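What We Learned About Sorting Kitchen Waste at the Gumden Street Residence

Posted Jun 6, 2023 by the Burkari Project Group
14 shares | 2 comments

When our group first sat down in November to pick a topic, we went back and forth for a long time – longer than we would like to admit – before settling on food waste in our own building. It seemed close to home, and we were all a little guilty of it ourselves.

The residence has 70 rooms sharing kitchens on 2 floors. We asked everyone to put peelings, coffee grounds and stale bread in a separate container, and we handed out 200 small paper guides (far too many, as our neighbors kindly pointed out). The compost went to the Stelmakh garden plots behind the library, where the gardeners were very patient with our questions.
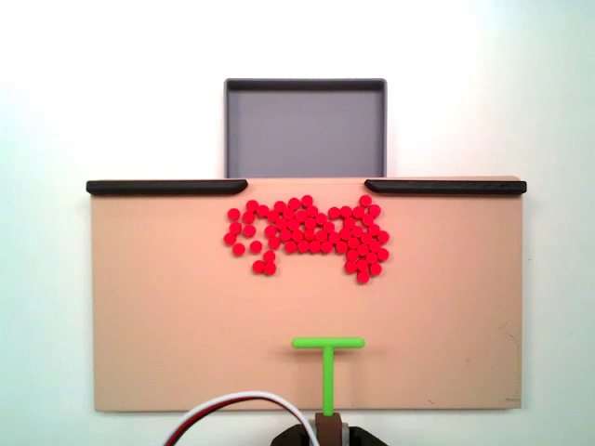 Fig. 1. Gray tray behind the tan board.

Tea bags gave us the most trouble. The guide we borrowed from the Triker course reader said to compost them, but several kinds have plastic in the mesh, and we spent a whole evening picking them out by hand. We have since rewritten that line of the guide.

By the end of the project we had collected 400 pounds of scraps. We would have liked to weigh the regular trash as well, and we hope next year's group will try it. The first-floor kitchen has asked to keep its container over the summer.

© Burkari Project Group | Contact | Back to top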